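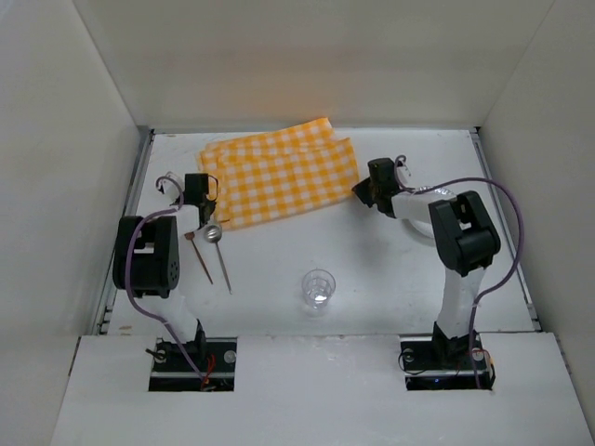
Issue 9, page 3

BEDWOOD AUTOMATION LABORATORY
Software Inspection Checklist: Two-Arm Tabletop Cell
Date of inspection: September 16, 2022
Software under test: Vaher motion planner, Mutstead perception module
Task set: cloth folding and table clearing

23 shares | 4 comments

1. Joint limits loaded at startup for both arms.
Result: Pass.
Comment: Limits match the signed configuration file. The previous file, from June, has been removed from the control computer.

2. Collision model matches the physical cell.
Result: Pass with remarks.
Comment: All three white walls and the raised front panel are modeled. The metal rails along the left and right walls are missing and shall be added before the next release.

3. Cable clearance included in planning.
Result: Fail.
Comment: The purple cable on the right arm swings out in a wide arc between gripper and base. The planner treats the arm as bare links. A padded volume is required on both arms.

4. Cloth detection.
Result: Pass.
Comment: The yellow-and-white gingham cloth was segmented correctly in 30 consecutive test images. Uneven folded edges did not affect the grasp proposal.

5. Detection of clear objects.
Result: Fail.
Comment: The ribbed plastic cup returned no usable depth in 9 test images. Until this is corrected, the operator shall enter the cup position by hand.

6. Detection of partly hidden objects.
Result: Pass with remarks.
Comment: The round white plate under the right forearm was found, but with low confidence against the white tabletop.

7. Stop command reaches both arms.
Result: Pass.
Comment: Tested 3 times from the Hitville console and once from the command line. Log entries are complete.

8. Shared workspace rule.
Result: Pass.
Comment: When both grippers are assigned to the cloth, the second arm waits for a release message before closing.

Overall status: Supervised use only. Items 3 and 5 must be retested before unattended operation is approved. Item 2 may be closed by document review.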